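Regional Cultural Precinct Bid: Working Group
Minutes of the August meeting

Present: Shivam Sachdeva (chair), Selina Egger, Harsh Tripathi, Kanchan Dwivedi
Apologies: Abhishek Awasthi
Meeting opened 5:35 pm. Quorum met.

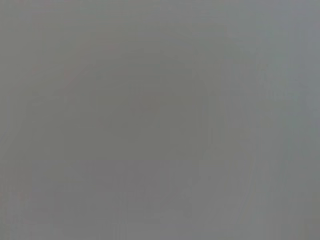

Kanchan Dwivedi
Minutes Secretary, Regional Cultural Precinct Bid

1. Previous minutes
The July minutes were accepted with one correction. Item 6 should read "Balareo Hall forecourt", not "Balareo Hall foyer". Moved Egger, seconded Tripathi. Carried.

2. Matters arising
2.1 The letter of support from the Buveler Chamber Players has been received and placed in Appendix C. The letter from the Tsegaye Street traders is still outstanding. HT to follow up.
2.2 The map in the draft bid used the old ward boundary. SE has supplied the corrected base layer. The catchment now includes the Imer side of the river, which changes the population table on page 14 and both footnotes under it.

3. Venue audit
HT tabled the completed audit. Total seated capacity across all indoor venues in the precinct is 3471. Of this, 1188 seats are at Balareo Hall. The remainder is spread over church halls, school auditoriums and the two theatres at Buveler.
Standing capacity was left out of the total. SE asked that it be reported in a separate column, as the assessment guidelines allow either method provided it is labelled. Agreed.
HT reported that the stage at the smaller Buveler theatre has a rated floor load below the figure given in the hire brochure. The brochure figure is not to be used anywhere in the bid. The hire office has been told.
Step-free access to the balcony at Balareo Hall depends on the goods lift, which is out of service after 10 pm. The audit lists the balcony as partly accessible. KD asked that the hours be stated in the text and not only in the key.

4. Program structure
The meeting considered two models. Model A is a single twelve-month program run from Balareo Hall. Model B divides the year into four seasons, each led from a different neighbourhood, with the hall used for the opening and closing events only.
SS favoured Model A on administrative grounds: one box office, one insurance certificate, one technical crew.
SE favoured Model B. The survey returns show that residents on the Imer side attend events within walking distance at a much higher rate than events across the bridge, and the evening bus does not run late enough to bring them home from the hall.

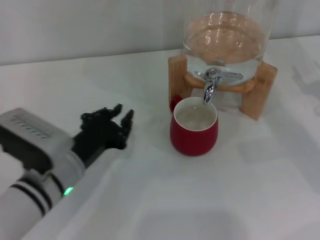
She added that Model B would need a shared equipment pool and a transport line in the budget, neither of which appears in the current draft. A season held at Imer without its own lighting stock would end up borrowing from the hall and would be limited to dates when the hall is dark. She has asked two hire firms for rates on a twelve-month basis and will circulate them when received.
HT noted that the crew roster under Model B would overlap at each changeover. He suggested a gap of nine days between seasons. SS thought this too long in winter, when the venues are easiest to book. Left for the next draft.
Resolved: that Model B be developed to costing stage, with Model A kept as an annex. Moved Egger, seconded Dwivedi. Carried, Sachdeva abstaining.

5. Community survey
KD reported 200 paper forms distributed through the library and the Tsegaye Street shops, with 98 returned by the closing date. The online form stays open until the end of the month. The two sets of results will be reported separately, as question 7 was worded differently on paper.
The most frequent request in the written comments was for rehearsal space, followed by later library hours. Several respondents objected to the word "precinct". No change to the title is proposed at this stage.

6. Budget
AA's paper was taken as read in his absence. The in-kind contributions table mixes hourly and daily rates for venue hire. AA to convert all entries to daily rates and recirculate.
The contingency line was queried. It is calculated on the program subtotal and excludes marketing. SS to check this against the guidelines before the draft is locked.

7. Other business
7.1 SE asked whether the public art trail counts as an existing asset or a new work. Three of the plinths are in place and the rest are approved but unbuilt. It will be listed in both sections with a cross-reference.
7.2 Page numbering in the draft restarts at Appendix B. KD to fix.

Actions
HT: traders' letter; standing capacity column.
SE: Model B costing; circulate hire rates.
KD: balcony lift hours; page numbering; online survey export.
AA: in-kind table.
SS: contingency rule.

Meeting closed 7:20 pm. Next meeting to be held in the upstairs room at Buveler, same time.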